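Turitetti Dual-Arm Workstation – Set-Up Guide
Section 6: Homing, Gripper Meet Check and Cable Inspection

Carry out this section after the torso is mounted and both arms have passed the power-on test in Section 5. The meet check brings the two grippers together over the table at low speed so that the operator can compare their positions and inspect the cables with the arms extended. 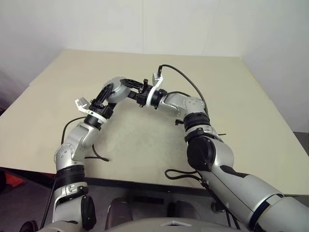
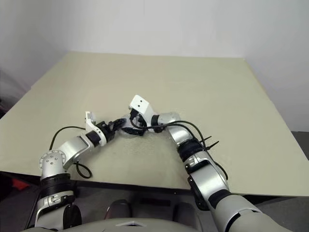 Figure 6-1. Arms extended over the table with the grippers near the center, seen from the head camera (two views).

CAUTION: Keep hands and tools off the tabletop whenever the arms are enabled. The emergency stop must be within reach of the operator for the whole procedure.

6.1 Preparing the table

1. Remove all loose items from the tabletop. Small scuffs on the surface do not affect the check.
2. Confirm that the table is level and that its front edge is parallel to the torso.
3. Lock the base. Push once on the torso by hand – it must not roll.
4. Set the speed limit to 12 percent on the Skaseo controller. Do not raise it until step 6.3 is complete.

6.2 Running the meet check

1. Select SERVICE > ARMS > HOME BOTH. Wait for the ready tone.
2. Select MEET CHECK. The arms reach forward over the table and bend inward toward the center.
3. When motion stops, read the gap value on the controller. The arms hold position with the drives on.
4. Open the head camera view. Both grippers must be visible, with neither one hidden behind a forearm.
5. If the gap is more than 2 mm from the target value, select ADJUST, choose the left arm first, and correct in single steps. Repeat for the right arm only if the left arm reaches its correction limit.
6. Save the offsets. Offsets that are not saved are lost at power-off.

NOTE: The gap is measured between the calibration points stored for the gripper in use. If you change gripper type, load the matching file before repeating the check.

NOTE: Units shipped before May use the older menu, where MEET CHECK is listed as ARM PAIR TEST. The motion is the same.

6.3 Cable inspection

Leave the arms in the meet position. Inspect from outside the reach of the arms.

1. Follow each gripper cable by eye from the gripper back along the forearm.
2. Check that the cable has enough slack at the wrist and elbow for the full range of motion. A slack loop may rest on the tabletop in this position.
3. Check that no cable is caught between a joint and the table edge.
4. If a cable is tight or pinched, press the emergency stop, switch off the drives at the main switch and wait two minutes before touching the arm.
5. Refit the ties as needed. Trim long tie tails with flush cutters, drives off.

CAUTION: The arms can sag when the drives are switched off. Support each forearm before releasing the brake.

6.4 Returning to rest

1. Select RETURN. The grippers separate before the arms withdraw.
2. Confirm that both arms report REST.
3. Record the gap value and the saved offsets in the service log, with the operator's initials.

If the check fails with code 12, the two arms have been homed against different reference files. Reload both files and start again from step 6.2. If the code returns, do not run the unit; contact Zoltmont service and have the service log ready.

Zoltmont Technical Documentation | Editor: Hashini Biswas | Issue of October 2018 | © Zoltmont. All rights reserved. | Contact service | Back to top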